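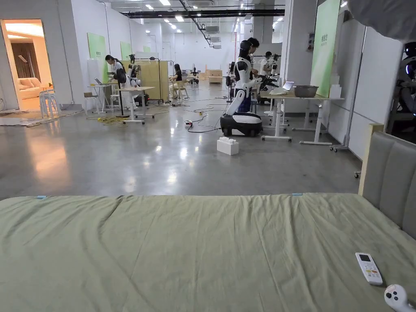 Sage-green sheet and padded gray headboard. Photo: Grisow

Grisow Opens Second Eria Linen Exchange in Westley

WESTLEY, Aug 20, 2021 – Household textile company Grisow has opened a second location of its Eria linen exchange, which takes in used sheets, towels and everyday cotton clothing and offers them back to residents at low cost. The new counter is on Tan Street, in the former shoe repair shop next to the post office.

Eria started last year as a shelf at the back of the Grisow store on the north side of Westley. Residents brought in bedding they no longer used and could take a similar item home for a small fee. By the end of July the shelf had passed on 1373 items, most of them flat sheets and pillowcases. Bath towels went fastest and were often gone the same morning they were put out.

"We ran out of room," said Ximeng Jin, director of Eria. "People were leaving bags by the door before we opened, and we had sheets stacked in the office. Tan Street gives us a proper sorting table and a place to hang things up."

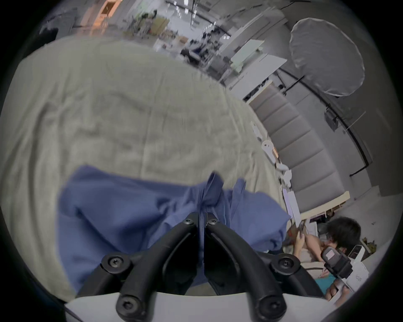
Mingxuan Shao
Communications Manager, Grisow

The Tan Street counter covers 662 square feet. The front half is open to the public and the back half is used for sorting, mending and storage. Two full-time employees will run the site, and the mending work that was sent out of town until now will be done there.

Items are accepted in any color and any standard size. Staff check each piece for tears, worn elastic and stains. Anything that can be fixed with a patch or a new hem goes to the mending table. Pieces past repair are cut into cleaning cloths and sold in bundles to garages and house painters. Pillows, comforters and mattress pads with filling are not accepted at either location.

Pricing is the same at both counters. A single sheet or pair of pillowcases is $2, and a full bed set, matched or not, is $6. Residents who bring in a bag of usable items receive a credit slip good for one set. Credit slips from the original shelf can be used at Tan Street and do not expire.

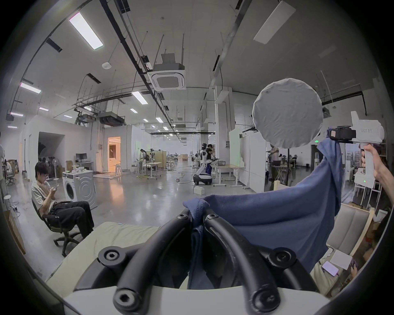 Clothing is a smaller part of the exchange, and the rules for it are simple. Eria takes T-shirts, sweatshirts, pajamas and plain cotton pants for adults and children. Shirts with company logos are accepted but are usually cut up for cloths. Wrinkles are not a problem. Navy cloth like the piece shown here, bunched on one side and pulled up at a corner, would go through the same check as a garment that came in neatly folded. Staff do ask that clothing arrive washed and completely dry, with the pockets turned out. Wet items left in a closed bag have to be thrown away, and the rest of the bag is often lost with them.

The company also plans to use the Tan Street site for short evening classes. The first will cover hemming a sheet by hand, replacing elastic in a fitted sheet and turning a worn flat sheet into pillowcases. Thread and needles will be provided. People with a sewing machine at home can bring it along for help with basic settings. Class dates will be posted in the front window and at the north side store.

"Fitted sheets are what we see the most trouble with," Jin said. "The cloth is usually fine and the elastic has gone. It's a half-hour job once you've done it before, so that's the first thing we want to teach."

Grisow said the original shelf will stay open. It will concentrate on towels and table linens, while Tan Street will carry all bed sizes. Items can be dropped off at either counter, and a van will move stock between the two each morning before opening. Residents who cannot carry a bag to the counter may ask for a pickup by leaving a message at the store desk. Pickups are limited to addresses inside Westley.

Hotels, dormitories and rental owners with larger amounts of bedding should contact Eria before delivery so that space can be set aside. Mixed lots are welcome, but sheets should be bundled by size if possible and the bundles labeled on the outside.

About Grisow

Grisow sells bedding, towels and table linens from its store in Westley. The company operates the Eria linen exchange at its north side store and on Tan Street.

Press contact: Mingxuan Shao, Communications Manager, Grisow, Westley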